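The Hand Is Quick, the Chore Is Slow

By Macarena Ibarra
Oct 3, 2023

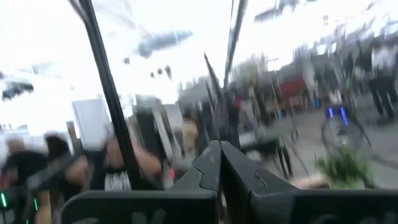

A two-fingered gripper with people standing nearby.

My mother-in-law, Consuelo Llorente, cleaned offices in Avstead for 24 years. When I told her I would write about robots that do chores, she asked me one question: "Does it empty the bin before the bag breaks?" I have carried this question with me since March, to two workshops and one trade fair, and I still think it is better than most questions I heard from the engineers.

I should say where I stand. I am not against these machines. I worked in a packing hall when I first came to this country, and I would have been glad to give half of my tasks to an arm with two fingers. My shoulders would be in better condition today. So when I say that the machines cannot yet do our chores, I say it with some disappointment.

The difficulty is in the word "chore". People who build robots like to speak of tasks. A task has a beginning and an end: take the cup, put it on the shelf. A chore is made of many small tasks, and between them there are decisions which we don't notice we are making. The cup is on the newspaper, the newspaper is wet, somebody wants to keep the newspaper. A person who has washed dishes for a week knows what to do. The machine must be told, or must have seen it many times, and the next kitchen is different again.

At the Rezende workshop in Drordale I watched an arm fold towels. It folded five of them in a row, very nicely, with the corners together. The sixth towel had a label which caught on the finger, and the arm continued the whole movement as if the towel was flat on the table. Julián Tejada, who looks after the line there, stopped it with his hand on the button and pulled the towel free. He was not embarrassed. He told me that in the morning shift he does this about 25 times, and that one year ago he did it much more often.

I found this more interesting than the folding. Somebody at Rezende is paid to stand beside the arm and know when it is wrong. This is also work, and it requires to know towels. When a newspaper writes that the machine "does the laundry", Julián disappears from the sentence.

Renato Henríquez, who sells the Clirnari gripper to small factories, thinks I am too strict. His argument deserves a fair hearing. He says a shop floor is not a kitchen, and that a small factory can change its floor to suit the machine. Put the parts always in the same tray, paint a line, keep people on the other side of the line, and the arm will work all night. He has a customer who runs one for 72 hours and only then stops for cleaning. I believe him. I have seen such places and the arms there are very good.

But look what we had to do. We took the disorder out first, and a person took it out. In my old packing hall the heavy part of the day was exactly this: boxes that arrived open, labels on the wrong side, a pallet left in the passage by the other shift. If all this is solved before the robot begins, then the robot received the easy part and I kept the other one.

At home it is worse, as we can't paint lines there. Children walk through, the dog lies down where it wants, the light changes in the afternoon. I would not like to live in a house that is arranged for the comfort of an arm.

Ramiro Cabello, my neighbour and a retired fitter, tells me to be patient, for the washing machine was also laughed at. Perhaps it was. But the washing machine never promised to pick up the socks. It asked for a closed drum, water and soap, and it did one thing inside its own box. I would be happy if the sellers of household robots were so modest. Let them say which part they do, for how long, and who stands next to it meanwhile.

I told Consuelo about the towels. She wanted to know what Julián earns.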